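Zotura Bench Arm for Instrument Rooms

Sold and supported by Zindcombe

Hi, I'm Efua Sulemana. I ran a sterile processing room for a long stretch before I came over to Zindcombe, and I write the pages for the gear I'd have wanted back then. The Zotura is my favorite thing we sell, so this one runs long. Grab a coffee.

What it does

The Zotura is a single arm that bolts to the counter and picks hand instruments off a cloth, one at a time, and puts them in a tray in the order your set list says. It handles scissors, forceps, scalpel handles (no blades, please, ever), retractors, probes, that sort of thing. It doesn't wash, it doesn't wrap, and it doesn't sign anything off. A tech still looks over every tray before it gets wrapped, and I'd argue with anyone who wanted it otherwise.

In the box you get the arm, the two-finger gripper, a wrist camera, the controller (we call it the Nyarko box after the engineer who kept rebuilding it until it fit under a sink), a foot pedal and 2 drape clips. You supply the counter, the cloth and a normal wall outlet.

What changes for the people in the room

This is what folks ask me on the phone before they ask about price, so let me put it up front. Will somebody lose their job? I can only tell you what I've seen in the rooms I've set up. The assembly tables stay staffed. What goes away is the part where you stand with your neck bent over small steel for hours, sorting near-identical things into rows. My own hands used to ache by lunchtime and I was not old!

The work that's left is different work, and I won't pretend everybody loves it right away. You're inspecting more and sorting less. You check tips, hinges, box locks and staining, and you spend real time on it since the arm is doing the reaching. One tech in our first hospital told me she felt like she'd been promoted to grading papers. Another said it was dull and asked to go to decontam. Both fair. My advice to managers is to rotate people, two hours on and then something else, and to ask the techs how the rotation should go before you print it up and tape it to the fridge.

Please also talk to your people before the crate shows up. I've walked into rooms where the first anyone heard of it was me with a drill. That's a rough morning for everybody.

Picking and placing

The gripper comes at most things from above. Scissors go well, forceps go well, and flat stuff is the hard case: a flat handle lying on cloth gives the fingers very little to get hold of. The cloth helps here, because it has some give and the tips can press into it a little. On bare stone or steel the fingers skate. Use a drape, a plain matte one, in a color that isn't close to steel. Beige, green and blue have all been fine for me. White glares under strong lights.

Lay things out in a loose row with handles pointing more or less the same way. You don't have to be fussy. If two pieces overlap a bit the arm will usually sort it out by nudging one first, and if it can't, it stops and beeps (you can change the beep, and you will want to).

It learns your set lists from you. You put an instrument down, pick its name on the screen, turn it over, and do that again in 3 positions. The memory holds 177 instrument types, which has been plenty for the clinics and a bit snug for the bigger hospitals. If you're over, call me and we'll talk about splitting the list between two units.

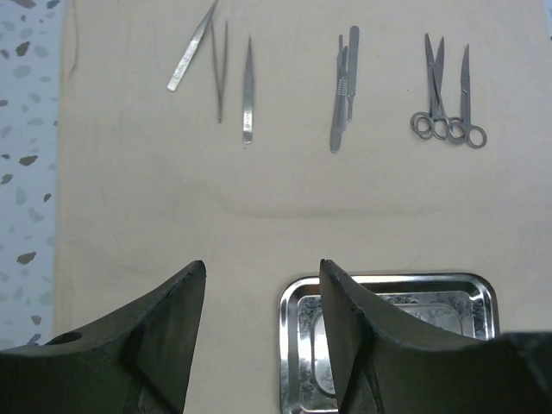

Speed, since somebody will ask: it's slower than a good tech on a good day. I say that to every buyer. It's steady, though, and it doesn't get slower at four in the afternoon when the late cases come down all at once. Most rooms I know run it on the basic sets and keep the odd, fiddly specialty trays for people, and that split seems to suit everyone.

Living with it

Wipe the fingers down between sets with whatever your room already uses on hard surfaces. The finger pads come off without tools and go in the washer. The arm itself does not go in the washer. (I wouldn't mention it, but I've had the call.)

The pedal is a pause. Step on it and the arm holds where it is, step again and it carries on. Put it where your foot naturally lands and make sure everyone who works that counter has stepped on it at least once, including the night crew. The red button on the controller is the full stop, and after that one you'll need to restart the set from the top.

Noise is a low hum, 68 watts at the wall while it's moving. It can share an outlet with your label printer. Give it a clear patch of counter on both sides and keep coffee cups away, which I know you don't have in there anyway.

Aser service plan

Aser is our support plan and it's optional. With it you get a visit from one of us in the first month, a second one whenever you pick, replacement finger pads, and a phone number that rings on an actual desk. Without it you still get the warranty and email help. If you have someone handy in your biomed shop you might be perfectly happy without it, and I'll say so if you describe your setup to me.

Training takes a morning. I like to do it with small groups at the counter, with your own instruments, and I'd much sooner have the techs in the room than the people who signed for the purchase. They ask better questions. Bring the set list that gives you the most grief.

Ordering

We quote by the room, so there's no price button on this page. Send us your counter depth, a copy of your three busiest set lists and a note on who'll be working with the arm. We're booking installs for October now, and loaner units go out in the order people ask. If you'd like to talk to someone who has stood at one of those tables, ask for Efua.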